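How to follow a simulator demo at an open day

I went to the Clatila open day and loved it! Grab a seat near the screen and pick one gripper to watch. I stuck with the left. 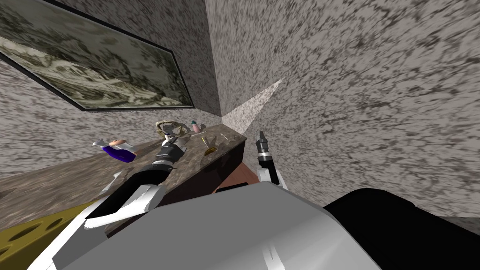
Left gripper over the counter, by the coiled ring.

Next, find a landmark — the little pink bottle worked for me — and judge distances from it.
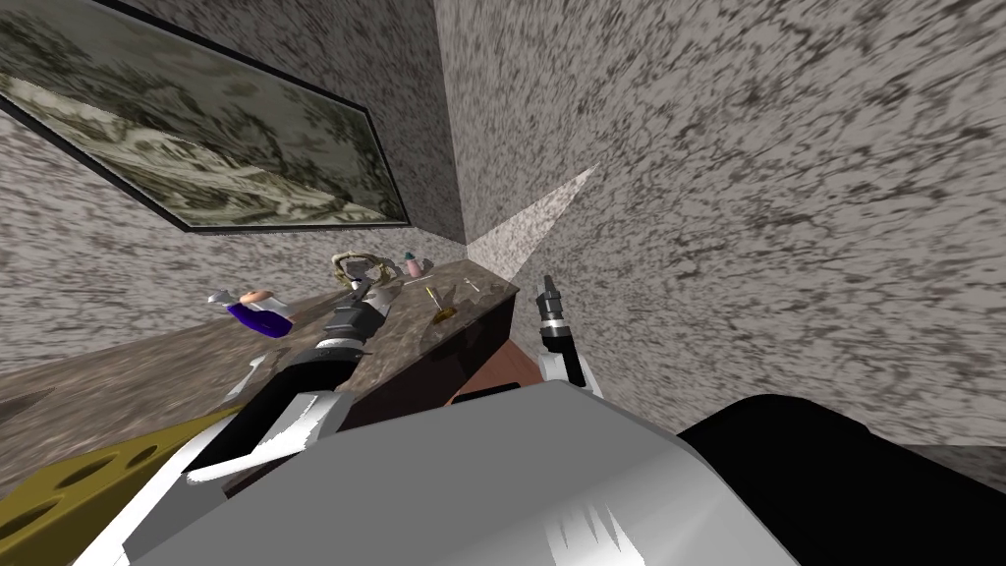

Sostuvside, July

Ask to see a run twice!

Comments
"Great tip about the landmark."
"Is there parking?"

Last updated 16 June 2023
Contact | © Clatila | Back to top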